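グヴコム遊歩道管理組合 十一月定例会 議事録

会場:スクレロ集会室(和室のほう。洋室は合唱の練習と重なり、先方のほうが声が大きかったため譲った)
開会:午後七時
記録:当番書記

一 開会と前回議事録の確認

議長が開会を告げ、前回議事録の承認を求めた。前回の記録に「葉の問題は次回までに片付く見込み」とある点について、見込みを述べたのは誰かとの質問があった。記録には残っていない。文言を「葉の問題は継続審議」に改めたうえで承認。

座布団の数が足りず、役員は畳に直接座った。次回から洋室を先に押さえる。

二 会計報告

予備費の残高は512ポンド。前回報告の471ポンドより増えている。支出を頼んだ覚えのある者が複数いたので理由を尋ねたところ、会計から、頼まれたが領収書がまだ一枚も出ていないとの回答があった。つまり増えたわけではなく、減るのを待っている状態である。領収書は月末までに集会室の青い箱へ入れること。赤い箱は落とし物用で、前回そこに入れられた領収書は手袋と一緒に保管期限を過ぎた。

会費の値上げ案は、提案者が途中で帰宅したため採決に至らず。

三 遊歩道左側の植栽について

本日の主な議題。集会室側から入って左手、縁石沿いの植え込みに関するもの。予定では十五分、実際には一時間と少しかかった。

まず植栽係から現状の説明があった。手前に立つニオイシュロランに似た大きな株は、細長い葉を四方に広げ、下のほうには枯れて藁色になった葉が垂れている。低い位置の葉は縁石を越えて舗装の端にかかる。その奥にはニューサイランやヤシに似た低木が縁石沿いに続く。植えた当時の台帳が見つからないため、正確な種類については係も断言を避けた。苗の納入元であるトティネ園芸に問い合わせたところ、「葉の長いもの一式」という控えが出てきたとのこと。一式の内訳は先方にもわからない。
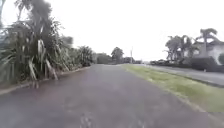
写真1 遊歩道の現況。左が縁石と植え込み、奥が出口方面。

写真を見たうえで意見が分かれた。主なものを記す。

・枯れ葉だけを外せばよい。緑の葉は人に迷惑をかけていない。
・迷惑はかけている。朝、考え事をしながら歩くと顔に来る。
・考え事をしながら歩かなければよい。(この発言は議長が記録から除くよう求めたが、発言者が残すよう求めたので残す)
・手前の株は道の目印になっている。待ち合わせを「あのぼさぼさの前」で済ませている住民が多く、刈り込むと説明に困る。
・目印なら奥の丸い木で足りる。
・奥の丸い木は遠い。
・丸い木の右に電柱がある。電柱なら刈られる心配がない。
・電柱の前で待ち合わせをしたい人がいるとは思えない。

ここで議長が、本日の議題は待ち合わせ場所の選定ではない旨を述べた。

続いて、枯れ葉を残すか外すかの論点に移った。植栽係は、垂れた枯れ葉は手で下に引けば外れるものが多く、刃物は要らないとの見解。外れない葉は外れる時期が来ていないものとして扱う。これに対し、前年の作業で「時期が来ていない葉」を力いっぱい引き、尻もちをついた者がいたとの指摘があった。該当者は出席していたが、この件への発言は控えた。

外した葉の処分についても話し合った。繊維が強く、昨年は借り物の粉砕機の刃に巻きついた。巻きついた葉をほどく作業に午後を丸ごと使い、葉を外す作業より長くかかっている。今年は粉砕機を使わず、束ねて紐で縛り、トティネ園芸の引き取りに出す。紐の代わりに葉そのもので縛れるという意見があり、実演が試みられたが、会場に葉がなかったため座布団の房で代用された。房は元に戻っていない。

決定事項

(一)縁石を越えて舗装にかかる葉は、縁石の線まで切り戻す。
(二)枯れて垂れた葉は手で外せる範囲で外す。
(三)手前の株の上のほうには触れない。形については次回以降。
(四)奥に続く低木は今季そのまま。高さをそろえる案は、そろえる基準の高さで意見がまとまらず見送り。
(五)作業には厚手の手袋と長袖を用意する。葉の縁で切った指を後から見せに来ないこと。

賛成多数。反対は一名で、(三)の「ぼさぼさ」という通称が議事録に載ることへの反対であった。(三)には載っていないので、反対の理由はここに記しておく。

四 舗装面について

路面に薄い灰色のまだらがあるとの声が寄せられていた。洗浄すべきか、補修の跡なのか、もともとの色なのかで三者三様の説明があり、いずれも自信に満ちていた。歩行に支障があるという届けは出ていないため、当面は様子を見る。手前側の路面に見える白っぽい跡についても質問が出た。心当たりのある者は申し出てほしいと議長が呼びかけたが、申し出はなかった。

中央に線を引き、行きと帰りを分けてはどうかという提案があった。現在この道に線はない。提案者によれば、犬連れと自転車と立ち話が同じ場所で出会うのが問題であるという。線を引けば立ち話が線の上で行われるようになるだけだとの意見が出て、会場はおおむねうなずいた。提案は取り下げ。

縁石については、低いままでよいとする意見が大半を占めた。腰掛けるには低すぎるという苦情が一件あったが、縁石は腰掛けではない。

五 ベンチの設置希望

上の苦情から自然に話が移り、シサイ基金の助成に応募する案が出た。応募書類は40ページ。うち何ページかは「事業の波及効果」に充てられており、ベンチ一脚の波及効果をどこまで書けるかで話し合いが続いた。座った人が立ち上がるところまでは全員が一致した。

書類は希望者が分担して下書きを作る。希望者はまだいない。

設置場所は植え込みの反対側を軸に検討する。手前の株の正面に置き、葉を眺められるようにという案と、葉の届かない場所ならどこでもよいという案があり、前者を推したのは議題三で緑の葉を弁護した人である。

六 その他

・作業日は降らない日の午前とする。前回は「小雨決行」とした結果、小雨の定義で四十分を費やし、その間に本降りになった。今回は降ったら中止。
・剪定ばさみが一丁戻っていない。持っている人は黙って物置に戻してくれれば追及しない。
・合唱の練習から、こちらの議論がうるさいとの申し入れがあった。声を落とすことで合意したが、申し入れが届いたのは閉会の五分前だった。
・集会室の湯沸かしは右の取っ手がゆるんでいる。左を持つこと。左利きの出席者から異議が出たが、取っ手の位置は変えられない。

七 次回

議題三の(三)、手前の株の形について。参考になりそうな写真や切り抜きがあれば持参のこと。前回のように観光地の絵葉書を十数枚持ち込むのは控え、似た植物が写っているものに限る。

閉会:午後九時二十分。茶菓子の残りは赤い箱の横に置いてある。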